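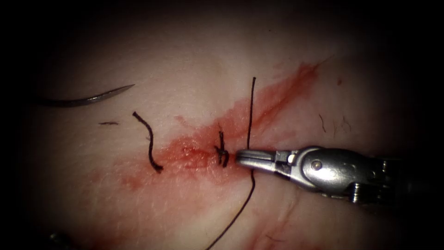 Black suture, tied off and cut short.

About Netitz

Welcome, and thank you for clicking through to the page that most people skip! We're Netitz, a small subtitling and dubbing house on the second floor of the old Ondieki building in Dimgate, and we help movies travel. If you have ever sat down with a film from a country you've never visited and laughed in the right places, there was a shop like ours somewhere in the chain, arguing over commas.

We started out with subtitles only. Our first job was a family comedy with a wedding in it, two fight scenes, and five songs, and the distributor wanted the songs to rhyme in English as well. We said yes before we had any idea how to do it. (We still have the drafts, and no, we won't be posting them.) The film opened on 9th December in a single theater, and most of us went along to watch the audience more than the screen. There was one joke about an uncle and a scooter that we had rewritten eleven times, and when it got its laugh we decided to stay in this line of work.

These days we have finished 1267 titles, counting features, short films, trailers and the odd filmed stage play. A good part of that is commercial cinema, the big noisy holiday releases with a star entrance and an interval, and we love them dearly. We also take on smaller pictures whose makers have a festival deadline and very little money left over, and we try to find a price that lets everybody sleep.

How we work

Every film is watched all the way through, with the sound up, before anyone types a word. After that a translator prepares the first version, a second translator goes over it against the dialogue, and then somebody who doesn't speak the original language at all reads it cold. That last reader is the one who catches the strange things, like a police inspector who sounds like a schoolteacher, or a village grandmother using slang from the wrong decade.

Dubbing came later, once we took over the rooms across the hall. We have 2 recording booths now, and a list of 300 voice actors we can call on, many of whom also work in radio and theater around town. We cast by listening. Send us a few minutes of your lead actor and we'll send back several voices for you to choose from, at no charge, and we won't be offended if you don't like any of them the first time.

Lastiditz, our glossary

Over the years we've built up a shared list of terms that we call Lastiditz, with 700 entries covering family titles, foods, festival greetings, insults (a long section) and ways of addressing a boss you don't respect. Our translators add to it whenever they get stuck.

Come and say hello

If you have a finished cut, a rough cut, or only a script and a release date that makes you nervous, write to us through the contact page and tell us the running time, the languages you need and when you need them. Visitors are welcome on weekday afternoons. Take the stairs, as the elevator is slow, and ring twice if we're recording.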